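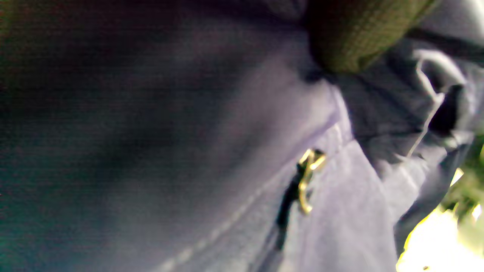

紺の生地、淡い色のステッチ、金色っぽい引き手。

ファスナーは閉めてからしまえ、という話をする。急いで書くので雑なのは勘弁。

洗濯の前に閉める人は多い。ネットに入れろとか裏返せとか、みんなそこまでは言う。問題はそのあと。畳むとき、吊るすとき、箱に入れるとき。開けっぱなしの人がほんとに多い。うちの家族も全員そう。前は自分もそうだった。

開いたファスナーは布をだらしなくする。左右の長さが微妙にずれたまま畳まれて、そのまま何か月も上に物を積まれる。9月に出してきて、さあ着ようと思うと裾の近くで波打ってる。アイロンで直そうとして、歯の上をうっかり滑らせて、また余計なことになる。やった。二回やった。

で、引き手。服を買うとき引き手を見る人がどれだけいるのか。色、形、丈。試着室でみんな鏡を見てる。引き手をつまんで上げ下げしろと言いたい。毎日さわるのはそこなんだから。冬の朝、かじかんだ指でつまめるかどうか。服の良し悪しの半分はそこで決まると思ってる。言い過ぎか。でも三割は決まる。

紺に金色の組み合わせは古くさいと言われる。知人のレナト・エストレーラには制服みたいだと笑われた。いいじゃないか制服みたいで。黒い生地に黒い引き手、あれは見た目はすっきりするけど、暗い玄関で探すことになる。光るものが一つ付いてるだけで手が勝手にそこへ行く。飾りじゃなくて目印だと思えばいい。

ステッチも同じで、生地と同色で隠すのが上品という考えがどうも苦手。縫い目は見えてるほうが安心する。ほつれたらすぐ分かるし、曲がってたらそれも分かる。隠してある縫い目は、切れてから気付く。ポケットの底が抜けて小銭を落としたのは、だいたい隠してあるほうの服だった。

直す話もしておく。スライダーだけの交換、駅前の修理屋プルリックスで聞いたら、部品代が300円。工賃は別で、これが物によって違うらしい。手芸店でロウを買って自分で塗るなら200円で済む。動きが渋いだけなら、まずはロウ。歯に薄く、上げ下げして、はみ出た分を拭く。たっぷり塗るとほこりを呼ぶので注意。鉛筆の芯でもいいと書いてあるのを見るが、淡い色の服でやって黒くなったのでおすすめしない。紺ならまあ、目立たないかもしれん。

捨てる理由のいちばんが「ファスナーが壊れたから」というのがどうにも納得いかない。生地はまだ全然いけるのに。手持ちの上着とかばんを数えたらファスナー付きがおよそ22点あって、そのうち本当に生地が先に駄目になったものは一つもない。先に駄目になるのはいつも開け閉めのところ。だったらそこに気を使うのが筋でしょう。

布がかんだときに力で引くのもやめてほしい。戻す。布のほうを横にそっと引きながら、戻す。急いでるときほどかむし、急いでるときほど引っぱる。私がいちばんやる。

しまい方に戻る。上まで閉めて、引き手は下に倒して、それから畳む。立てたまま重ねると隣の服に跡がつく。ニットの隣に置かないこと。箱にしまうときは金具が内側に来るように。それだけなので、今夜からやってほしい。洗濯機が鳴ってるので行きまs、行きます。干すのも閉めてから。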